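Jalstead Robotics Notes
Home | Papers | Methods | Data | Contact
16/01/2018
Saeed Ghorbani and Siamak Zamani

4. Collecting Demonstrations

4.1 Two ways of showing the task

We compared two ways of giving the robot an example of a pushing task. In the first, which we call hand guiding, the operator holds the arm near the wrist and moves it through the motion while the controller cancels the weight of the arm. In the second, remote control, the operator stands at a desk and steers the tool with a hand controller. The arm copies the sideways motion of the controller, and its height is held fixed by the software. Both methods record the same data: the position of the tool tip, the commanded velocity, and the view of the work surface.

Hand guiding was our first choice, and the early trials at the Greneck lab used nothing else. It is easy to learn. The operator feels the contact with a block through the arm and slows down without being told to. It has two drawbacks for our purpose. The operator's hand and forearm cover part of the work surface in many of the recorded views, and a policy trained on those views has to act later with no hand in sight. The recorded motion also contains small vertical movements that the policy does not need and that the pushing controller cannot repeat.

Remote control removes both problems and brings its own. Operators push in shorter strokes, stop more often, and tend to lose a block off the side of the tool during the first hour. Every operator in this study had a practice period of 30 minutes, and nothing recorded in that period was kept.

4.2 Task and instructions

Each demonstration begins from whatever arrangement the previous one left. We do not reset the blocks by hand unless one falls or becomes stuck. The operator is given a written goal, such as "put the blue blocks beside the green blocks" or "move the yellow heart away from the others," and ends the recording with a button press when satisfied. A second person reads the goal and watches the replay, and marks the recording as kept or dropped.

Goals were written before the sessions by the second author. We found that goals naming a color pair were read in the same way by all operators. Goals that used words such as "near" or "next to" were not. One operator took "next to" to mean touching, and another left a gap wide enough for the tool to pass. We kept both readings and did not correct them.

In all we recorded 158 remote demonstrations, of which 134 were kept, and 109 by hand guiding. The dropped recordings were mostly cases in which the operator ended too early or pushed the wrong block first and went on.
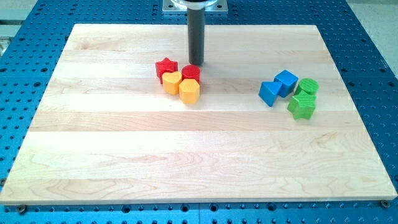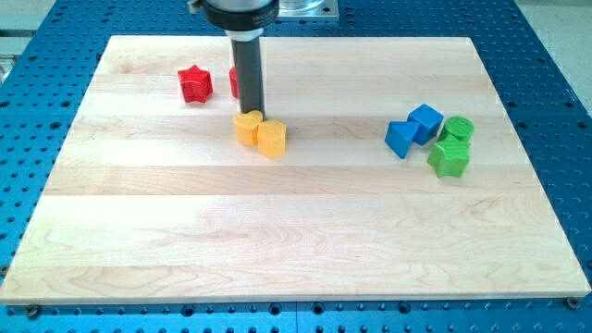 Figure 3. The work surface, with red, yellow, blue, and green blocks grouped on the far half of the board and the tool pointing straight down.

4.3 Separating a group by remote control

Pulling one block out of a tight group was the hardest goal for operators at the desk. A vertical rod can only push, so the usual approach is to bring the tip in from behind and move the whole group until the wanted block slides free. With the blocks placed as in Figure 3, the bare wood between the yellow blocks and the blue and green ones gives the rod a path through the middle, and the clear near half leaves space to push a block forward. The rod itself is a nuisance to a policy that sees only one view, as it can hide a block standing behind it; in the second picture one of the red blocks is mostly out of sight. We therefore gave the policy a short history of views instead of the latest one alone.

Operators dealt with hidden blocks in their own ways. Some backed the tool away for a moment and looked again before going on. Others pushed from memory and corrected afterward. Both habits appear in the kept recordings, and we made no attempt to label them. The Pillay controller settings used for all remote sessions are listed in Appendix B.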